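4.2 What went wrong with the sponge task

I'll own up to this one, as it was me who signed off the timing check. We had 700 demonstrations of the soap dish task, all done with a pair of hand-held grippers, and in 74 of them the finger views had slipped behind the head view. The policy trained on the lot (we call it Skomis) then learned to close far too late — it would hover nicely over the sponge and shut on thin air.

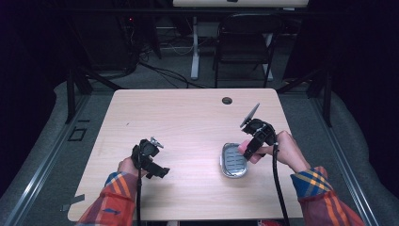
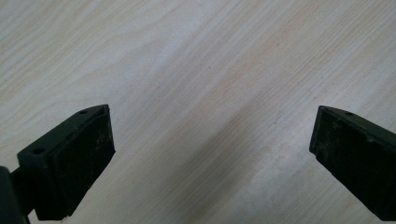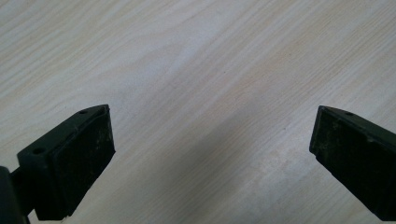
Figure 2. The sponge and soap dish task. First picture: head view, with the sponge in the right gripper. Second and third pictures: views from gripper cameras, fingers open over bare table.

Tamsin Bellamy spotted it in March while hunting for something else entirely. With open fingers over plain wood there's very little to line up by eye, so a late finger view looks just like a good one! Thérèse Nguyen and I went back through the logs and found the clock on one recorder drifting after 11 minutes of use. We dropped the bad runs and trained again, and the late closing went away in all but 2 trials — I still can't explain those.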